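Home | Forums | Strings & Fretted | Repairs | Search | Log in

Buzz on the low E after a string change, bad nut or me?

Posted by Heather Stubbs, Tue 29 December

Got a used Vurkier acoustic in August, from the music shop in Alville. Played fine. Changed the strings last week, went from mediums to lights, and now the low E buzzes on frets one thru four. Above that it's clean. Open string also buzzes a little. Tuned to standard, checked twice. Serial ends in 3753 if that matters to anyone. Do I need a new nut? Shop wants 30 bucks just to look at it.
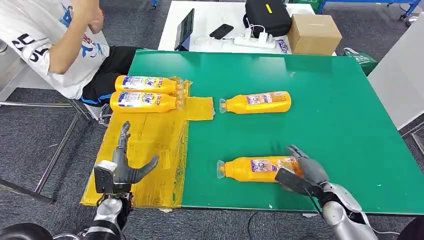
Green table, yellow taped board on the left.

kandpal_fan

Probly not the nut. Lighter strings pull less, neck straightens out or even bows back a bit, low frets buzz. Classic. Hold the E down at fret one and where the neck meets the body, look at the gap in the middle. No gap = loosen the truss rod. Quarter turn, retune, wait a day, check again. Don't crank it. Open string buzzing fits too.

Also lay something under the guitar before you put it on a hard table. Towel is fine.
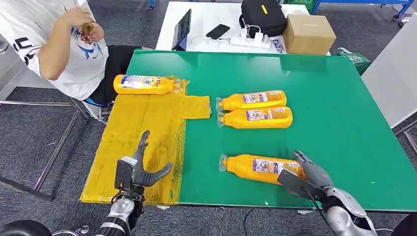
Same table, second shot.

Trunent

just go back to mediums. done

oldfretz

Agree on the truss rod, but check the nut slot after. Mediums are fatter, so a light E can rattle in a slot that was cut wide. If fretting at one kills the buzz it's the slot. If it buzzes fretted AND open, neck first. My Kandpal did this, had over 1000 hours on it and the nut was fine, just needed the quarter turn. And 30 for a look isn't bad if they take it off teh repair bill, ask them.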